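洗濯屋の二階

一

九月の雨。電話が鳴ったのは夜中の二時。

「ルクサナ? 船、早まった。朝の便」

アメリコの声だった。後ろでエンジンの音。切れた。かけ直す、出ない。もう一度、出ない。

階段を駆け下りる。一階はまだ湿った石けんの匂い。ジョミエ洗濯店、と剥げかけの看板。この店の上に住んで二年になる。家賃は安い、風呂は狭い、窓は港に向いてる。それだけの部屋。

トアンは起きていた。アイロン台の横で煙草。

「行くのか」

「わかんない」

「わかんない顔じゃないな、それ」

うるさい。傘を借りる。骨が一本折れてるやつ。外、坂、街灯。走る。サンダルで来たのを後悔する。戻る時間はない。いや、ある、あるけど戻りたくない。

プルロマリ行きの切符は三十五番の窓口、と前に聞いた。閉まっていた。当たり前だ、夜中なんだから。ベンチに女の人がひとり。大きな鞄を膝にのせて、みかんを剥いている。

「あんたも朝の船?」

「見送り、です。たぶん」

「たぶんねえ」

ルキアと名乗った。姉に会いにいくのだという。十年ぶりで、何を着ればいいかわからなくて、結局ぜんぶ詰めたと笑った。みかんを半分くれた。すっぱい。

「見送る人には、何か持たせるもんだよ」

持たせるもの。ない。走ってきただけだ。あの人に貸したままの本、返してもらってない傘、そういうのばかりで、こっちから渡したものがひとつもない。いや、ひとつある。服。冬に預かって、そのままの。

坂をまた登る。息がきれる。雨はやんだりふったり。トアンはもういなくて、アイロン台だけ。階段、鍵、鍵が回らない、回った。

黒い服はベッドの上、くしゃくしゃのまま。白い毛足の上で、そこだけ夜みたいだった。 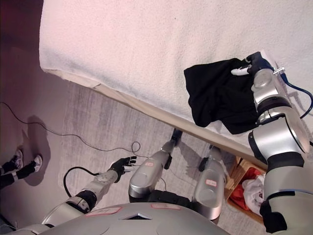
二

畳んだ。畳み方がわからなくて三回やり直した。袖が、どうしても内側に入らない。もういい、丸める。紙袋に突っこむ。

港に着いたら空が薄い青で、列ができていた。アメリコは列のいちばん後ろ。髪が濡れてる。

「来ないとおもた」

「貸した本は」

「読み終わってない」

「じゃあ持ってって」

紙袋を押しつける。中を見て、彼は変な顔をした。

「これ、俺のじゃないよ」

「え」

「シドラのだろ。冬に泊まりに来てた」

シドラ。そうだ。雪の晩、终電を逃して、着替えて、忘れていった。なんで今まで彼のだと思ってたんだろ。袖だって、どう見ても短いのに。

汽笛。列が動く。ルキアが先のほうで鞄を引きずりながら手をふっている。わたしも振る。アメリコも、誰だか知らないくせに振る。

「でも、もらっとく」

「だめだよ、シドラのだもん」

「じゃあ返しに来る。シドラに」

「シドラ、いま南だよ。あんたの船と逆」

「遠いな」

「とおいよ」

係の人が切符、と言った。彼は紙袋を抱えたまま、片手でポケットをさがして、ない、ない、あった、くしゃくしゃのを出した。ぱちん、と鋏。

船が出るまで二十分くらい立っていた。足が冷たかった。甲板のどこにいるのか見つけられないまま、とりあえず全部に手をふった。

帰り、坂の途中のパン屋が開いたところで、丸いのを二つ買った。一つはトアンに。傘を港に忘れたことは、食べ終わってから言うつもりだった。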